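Can a machine take over end-of-day sorting in a community workshop yet?

Posted in: Automation and Shop Practice
Asked 2026-10-16 by Ronaldo Castillo

Our center operates a shared woodworking room on Lacson Street. At the close of each session, members are expected to return small wooden parts, slats and offcuts to the proper bins, and this is seldom completed to the standard our rules require. The board has asked me to report in November on whether any machine can be purchased that would perform this duty without supervision. The available budget is $2,000. I would also be grateful for views on sweeping and on emptying the dust bags, as both are charged to the same line in our accounts.

Rowena Umali

With the stated budget, the answer for sorting is no. A small tabletop arm may be obtained for that amount, but the purchase price does not include the fixtures, the guarding or the many hours of setup. Our own department evaluated an arm for a comparable task. It handled square blocks of one size very well when they were placed in a tray. Mixed parts in a pile were a different matter. Long slats lying across shorter pieces were the most frequent cause of a stopped run, and round parts with a curved rim were difficult to hold with two flat fingers. We recorded 910 attempted picks, and a staff member was required to be present for all of them.

Sweeping is more promising. A floor unit will manage open areas if cords and clamps are lifted beforehand. Fine dust is a separate question – please consult your fire safety officer before any battery-powered vacuum is used near a sanding station. Emptying dust bags should remain a manual duty.

I would recommend that the report distinguish between tasks in which the parts arrive in a known position and tasks in which they do not. The first group can be automated today at reasonable cost. The second can be done in part, slowly, with a person nearby.

Nisora

We bought a Rirnitz floor sweeper for $300 and it is fine. It gets stuck under the bench. Cannot comment on arms.

Roten_Shop

Agree with the first reply. Before buying anything, try shallow trays with the outline of each part painted in the bottom. We put 2 of these by the door and the members now do most of the sorting themselves. If you purchase an arm later, it will need the trays anyway. Please also ask the vendor to run a trial with your own parts, tipped out of your own bin, and not with their sample set. 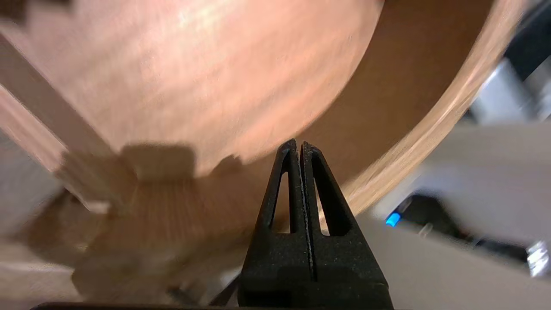 Shop Practice and Automation Team – Community Help Pages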